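Lisham bakery puts a robot on the basket shift

Saturday, August 30, 2025

The early shift at Jesum, the bakery on Lisham's market square, has a new member who does not drink tea, does not have a view on the radio and has yet to ask for a Saturday off. It is a robot arm, made by Abreu, and since July it has been moving pastries between the bench and the wicker baskets that go out to the shop counter.

Staff were told it would take over the dull part. Opinion in the kitchen is divided on whether that was the dull part. Several of the 19 people who work there rather liked filling baskets, as it was the one job that could be done while half asleep and talking.

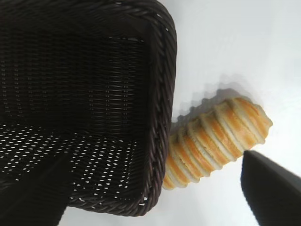
What has changed most is the rota. Two of the packing hours each morning have gone over to glazing and shaping, with a small rise in pay to match, and the 4am start has moved to half past. The bakery says no jobs have been lost. It also says flaky pastry remains "a learning area" - anyone who has eaten a cream horn in a clean shirt will sympathise.

The arm needs somebody nearby to set out the trays, wipe its fingers and press the green button when it stops to think. This duty has its own line on the rota and is already being swapped for washing-up.

Jesum plans to fit a second arm at its Holeo branch if the trial goes well. Staff there have asked to keep the radio.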